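Subject: Re: [refurb-cells] Anyone tried the Sturow kit?
From: Efua Dankwa
Date: 15 March 2018

Hagos Hailu wrote:
> We're looking at the Sturow bench kit for PC teardown and
> rebuild. Has anyone had one running on proper old towers,
> with real drives and caddies? The brochure only shows the
> arm waving at a cardboard box. Also, is the fixture plate
> any good or do you end up making your own?

Hi Hagos, hi all,

Yes! We've had ours since August, and I've been meaning to write something up for ages, so you're getting the long version (sorry, Mebrat, I know you wanted it for the wiki).

We run it on towers laid flat with the side panel off, drives still in their blue caddies, and the plate goes on the rails to the left of the case. It's a grey thing with blocks and slots, and the memory sits in one of the slots, ready to be picked.

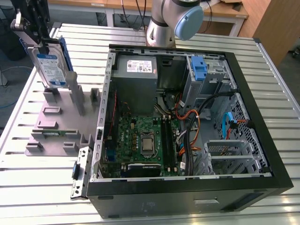
Drives and caddies

This is the bit I'd buy it for. The fingers hold a drive and its caddy together quite happily, and teaching the pick took me a morning with the Prilla software (which is clunky, but you get used to it). Going into the cage is fussier. You want to bring the drive in at a tilt and then level it, and you have to mind the cables, which will flop wherever they like. I moved the approach point up by 70 mm and life got much better. The log says 3,647 picks so far and we're still on the first set of fingertips.

Memory is slower going. Getting a module off the plate is fine, but pushing it home needs the force settings turned up well past what the manual suggests, and I still prefer to stand next to it while it does that.

As for making your own plate, start with theirs and change it later. Ours suits our towers, but Yilma do a blank one for 300 if yours are an odd shape. Do clamp it down though, whatever you use!

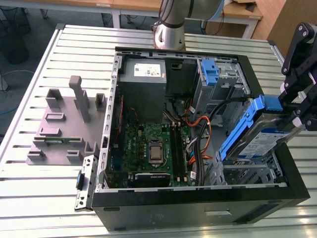

Lensa Ambaye wrote back to me off-list that she'd want the force sensor option before letting it anywhere near memory, and that Grurimo quoted her 210 extra for it fitted. I haven't got it myself, so can't say.

Shout if you want my Prilla files, they're a mess but they work.

Efua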